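Bevley talk — notes, keep to 9 min

Open with the Clestden building. 577 units, bought in two lots. Ask who has ever bought anything at auction. Wait for hands.

Main point — we buy small rentals that need work, fix them, hold them. No flipping. Say it slow.

Rents first, then price. Berisha numbers on next slide, don't read them all out, just vacancy and the roof.

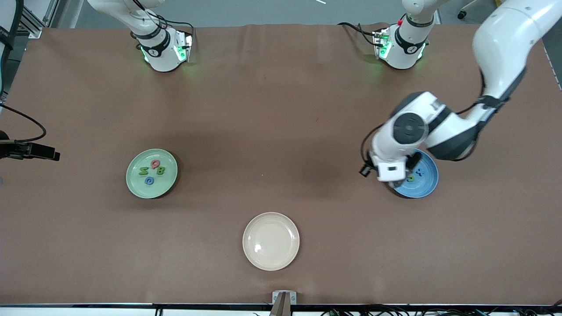
Loan terms. Four banks asked, two said yes. Nulteck does the inspections now, mention the boiler story if time (skip if the lunch crowd is restless).

Risks — rates, taxes, repairs running over. Dont rush this bit, people always ask later anyway.

What we want from the room: patient money, no less than 4 years. Nobody gets out early without a buyer lined up. Repeat that.

Questions. Handouts are by teh door.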